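Lunes, 8:40. Tablero de mármol, mesa de aluminio

Empiezo hoja nueva, que la anterior ya no admite más tachones. Queda pendiente de la semana pasada la cuestión de la superficie de trabajo. El tablero de imitación mármol de Inlow ya está colocado encima del aluminio acanalado. Mide 620 x 500 mm según el albarán; no lo he vuelto a medir.

Va en diagonal. Lo probé primero paralelo al perfil y las esquinas estorbaban al pasar el brazo por ese lado. Apoya bien sobre las acanaladuras. De momento no lo atornillo ni le pongo cinta, prefiero ver antes si se desplaza con el uso.

Lo del brillo sigue igual. La superficie es muy pulida y según dónde esté la luz del techo aparece una franja blanca en el lado izquierdo en la que no se distingue el veteado. Apagué la fila de tubos más próxima a la pared y mejora algo, pero entonces falta luz en la otra mitad.
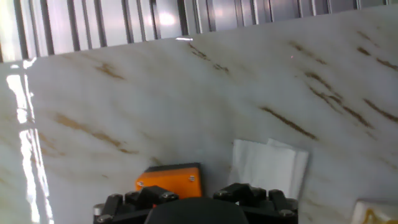
Opciones que tengo apuntadas: un difusor en los tubos, que habría que pedir a Benmoussa, o un tablero con acabado mate. El mate me parece lo más limpio, aunque ya están pagados 2 de este modelo y el segundo sigue embalado en el estante. Antes de gastar más quiero ver una semana completa con este.

Limpieza: paño de microfibra seco. Con el limpiador de Farevex quedaron cercos y tuve que repasar 2 veces. No volver a usarlo aquí, dejarlo para los perfiles.

11:15. Objetos sobre el tablero. Dejo puestos estos tres:
- la caja dorada de pañuelos, con la base color crema
- la caja naranja con el pulsador rojo redondo
- el juego de llaves Allen plegable, el del soporte verde oscuro

La caja dorada refleja bastante, habrá que ver si molesta tanto como el propio tablero. La caja naranja la quiero en el centro, porque se alcanza desde cualquier lado de la mesa. Las llaves Allen, plegadas y sobre el mármol; si alguien las coge para apretar algo, que las devuelva al mismo sitio.

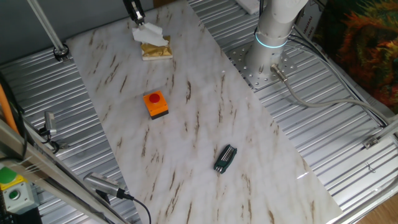
Tablero en diagonal con los tres objetos. Pañuelo arrugado en la pinza, sobre la caja dorada.

Los pañuelos son el punto flojo. Se arrugan enseguida y uno usado no cae igual que uno recién sacado. Propongo cambiar de pañuelo cada 5 repeticiones y tirar el viejo - nada de volver a meterlo en la caja. Apuntar el cambio en la hoja de Wernerbridge, columna de observaciones.

Cables: los negros y el gris van por el lado derecho, sobre el aluminio. Falta sujetarlos con bridas al perfil. No quedan bridas largas en el cajón, añadidas a la lista de compra.

Pendiente para la tarde:
- marcar con lápiz las esquinas del tablero sobre el aluminio
- repetir la prueba de luz con la persiana bajada
- preguntar precio del acabado mate a Inlow, mismo tamaño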